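Section 3. Setting up the Virkex 300 countertop water filter

1. Shut off the cold tap and unscrew the aerator.
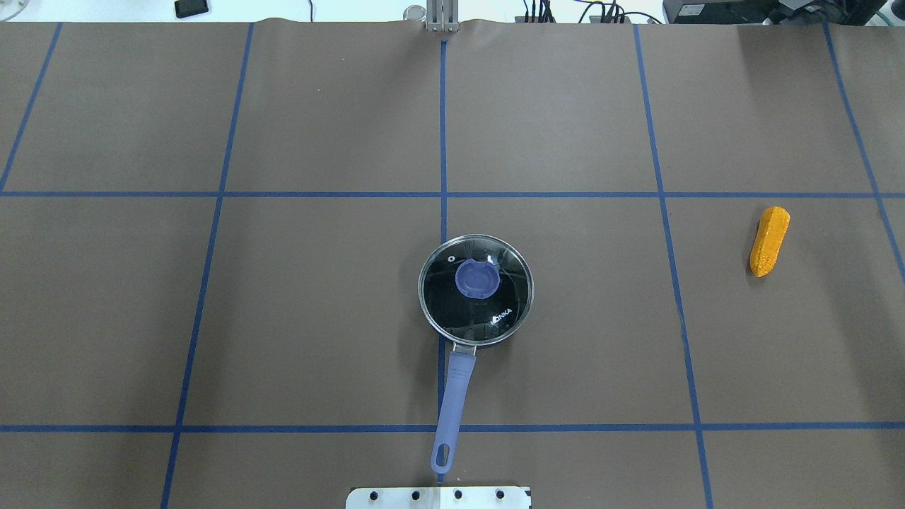
2. Thread the adapter on by hand until it stops. Do not use a wrench — the plastic threads strip easily.

3. Push the white hose into the adapter until it clicks.

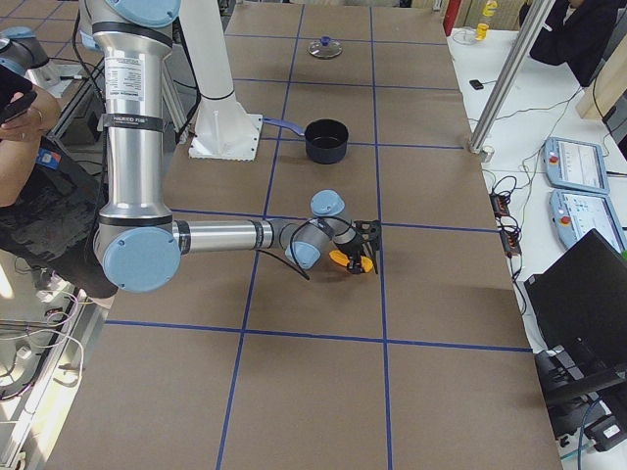
How long should a new cartridge be flushed?
Run cold water through it for 23 minutes, then let it drain.

4. Drop the cartridge into the housing, arrow up.

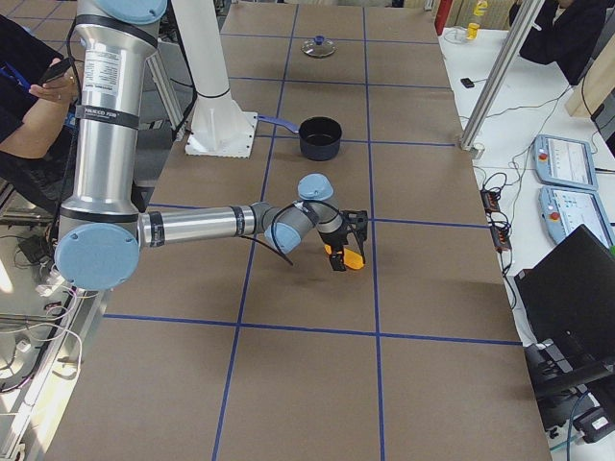 Fig. 3-3. Table with taped grid.

Caution: Never run hot water through the filter.

5. Close the housing and check for drips. Replacement seals are part no. 3252, sold by Janjua.

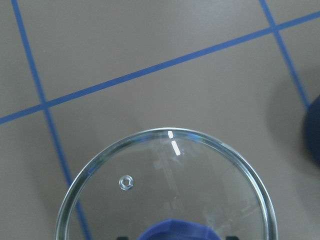

Fig. 3-4. Round glass lid, close view.

Note: Filters made before January use seal 358.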